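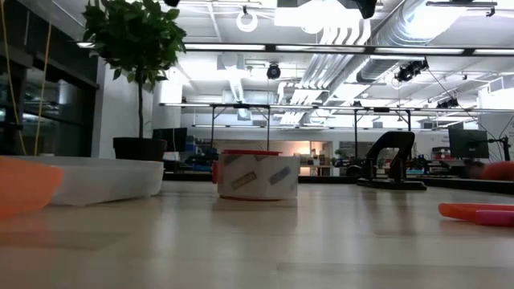 Minutes – open day at Oria, January

We started at the table with the red-lidded container and the white tray. I was taking notes and missed half the intro, sorry!

Odadside asked what a test arm costs to run. Answer to come by email.

Agreed: second visit in the spring, Stasach to book it.

14 shares | 2 comments

Loved the plant by the table – want one for our office!

Can someone resend the parking info?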